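4. Does visual styling carry meaning in shared note maps?

4.1 The claim under test

Tools that let people lay out notes as shapes on an open canvas usually come with a promise. Give each kind of note its own color, border, or shape, the promise goes, and readers will take in the structure of the collection at a glance. The manuals of Vomden and Plimis, the two canvas programs used in this study, both make the point in their opening pages. Neither offers evidence for it. The papers most often cited in its support test short-term search tasks on screens that the subjects had never seen before, with a legend in view. Daily note-taking is a different activity. A person returns to the same map for months, adds to it in a hurry, and shares it with colleagues who did not choose the colors.

We therefore asked a narrower question. When a map has been styled by one person over a long period, can a second person recover what the styling was meant to say? We did not ask whether the styling is pleasant, or whether it helps its own author. Authors report that it does, and we have no means of checking them.

4.2 Material

We collected 87 maps from working groups in teaching, laboratory support, and small-scale publishing. All had been in regular use before we asked for them, and none was made for the study. Maps in Vomden were exported with their attribute tables, so that each note's color, border, shape, badge, and shadow could be read as values. Plimis does not export shadow or border width, and those two attributes were left out of every comparison between the programs. Readers who work with Plimis should keep this gap in mind, as some of its users rely heavily on border width.

From each map we drew notes at random until we had a pool of 300. Notes with default styling were kept in the pool. Earlier work has tended to drop them on the grounds that they carry no signal, but a default note among styled ones may well be a signal ("not yet sorted"), and it may also be an oversight. Removing it hides the very confusion that we wanted to measure.

Authors were asked to state, for each of their sampled notes, what its styling meant. They did this before any second reader saw the map. The second readers were members of the same group who had used the map but had never edited its styles. They worked with the full map open and could zoom and scroll freely. No time limit was set.

4.3 Sources of styling

A difficulty appeared early. We had assumed that an author sets a note's appearance by hand or through a named template. In practice there were 4 routes: direct editing in the inspector, inheritance from a template, a rule that fires when some attribute changes, and copying from another note. The last route was common and did the most damage. An author in need of a new note duplicates the nearest one and replaces the text. The color comes along whether or not it fits. Several authors, shown such a note, first explained its color with confidence and then withdrew the explanation when they saw what it had been copied from.

This has consequences for anyone who treats the author's statement as ground truth, as we did. Some part of what we recorded as intention was probably made up on the spot. We could find no reliable way to separate the two cases after the fact. The edit log in Vomden records the duplication itself, but a duplicated note may still have been left in its color on purpose.

Rules caused a different problem. A rule that turns a note gray when its due date passes will overwrite a gray that meant "background reading." Both programs apply rules silently. Two groups had added the Drimix rule pack, which brings its own palette and makes no check for colors already in use. We have left these groups in the results, with a marker, because the pack is popular and the collisions it causes are part of ordinary use.

4.4 Pictures on the canvas

Both programs also allow an image to be placed inside a note, and in many maps an image was doing work that the authors attributed to color. A note that held a photograph was found quickly, whatever its border looked like.

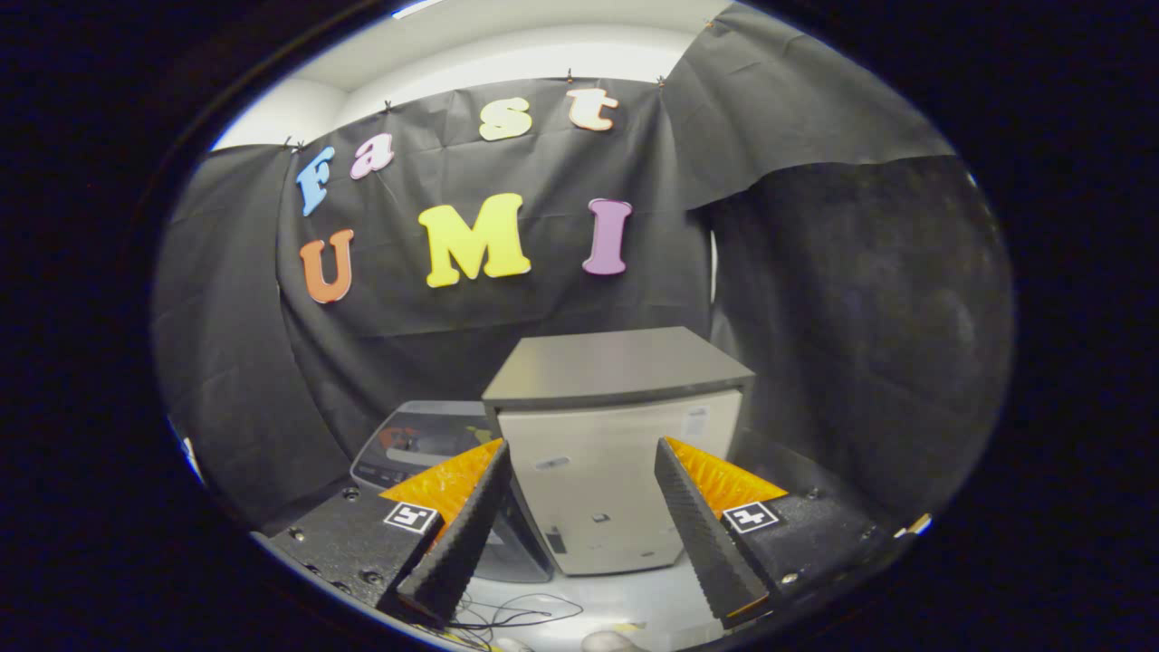 Figure 2. Foam letters reading "Fast UMI" on a black backdrop above a pale gray cabinet, with the two fingers of a hand-held gripper in view.

The presence of images makes it hard to credit styling with any success on the notes that carry both. We split the pool accordingly. For notes with text alone, second readers matched the author's stated meaning less often than the authors had predicted, and the shortfall was largest for badges and shadows. Color did better, though much of the gain came from a single convention, red for urgent, which readers would have guessed without ever opening the map. With red removed, the advantage of color over shape was too small for us to defend.

Spatial position was the one attribute that readers used without being asked to. When they explained a correct answer, they tended to point to where the note sat and what was next to it, and mentioned its color second or left it out. We did not plan for this and did not control for it. A proper test would need maps in which position and color have been set apart on purpose, and no working group is likely to put up with such a map for long.

4.5 Legends

A common reply to findings of this kind is that the authors should have supplied a legend. We looked for them. Where a legend was present, it was usually a row of small notes in a corner, placed there when the map was new. Few had been kept up to date. In one map the legend listed a shade of green that no longer appeared on any note and omitted the brown that had taken its place. Readers who consulted this legend did worse on the affected notes than readers who ignored it.

The Panyasiri layout guidelines advise a linked legend, in which each sample note is the template itself, so that changing the template changes the legend. The idea is sound as far as it goes. It does nothing for notes styled by hand, by rule, or by copying, and in our material those made up the larger share. The guidelines mention only templates, perhaps because templates are the one route that their own authors use.

4.6 Limits

Our second readers belonged to the same groups as the authors, and will have picked up some meanings in conversation. Complete outsiders would presumably do worse. The authors, for their part, knew that their maps were to be examined, and we cannot rule out some tidying before export. Both effects would flatter styling, so the results given here should be read as the favorable case.

We also have no measure of cost. Time spent in the inspector is time taken from writing notes, and the authors in our sample could not say how much of it they had spent. Vomden logs style changes but not the minutes between them. Until such a measure exists, a claim that careful styling pays for itself cannot be tested in either direction, and the manuals would do well to stop making it.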